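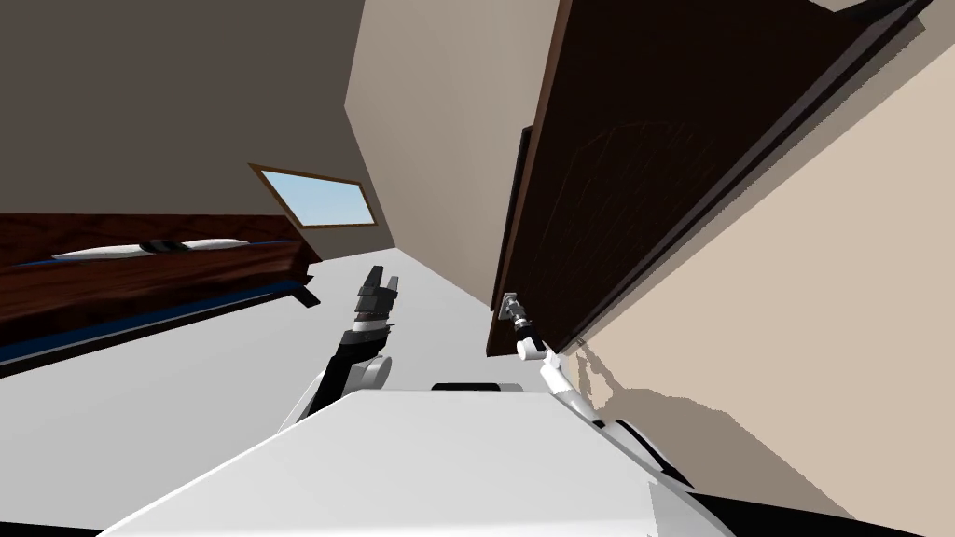 Shafiq Dewan has joined the cast of Prorkton, the drama series from production company Awan, according to a casting notice released in March. He will play a shipping clerk who appears in all episodes of the second season. Terms of the contract were not disclosed.

Nana Issahaku returns as showrunner and will direct 2 episodes. The season is adapted from Sostham, a 279-page novel that follows the crew of a cargo port during a labor dispute. The first season used an original script and drew only its main setting from the book.

Filming is scheduled to run in 3 blocks. The first covers interior sets, the second covers dock exteriors, and the last is reserved for night scenes and pickups. Awan has also put out a call for 2,000 background performers, most of them for the strike sequences.

The streaming service Cakis holds the rights to the series and has not set a release date. The episode count is unchanged from the first season. Casting for the role of the port manager is still open.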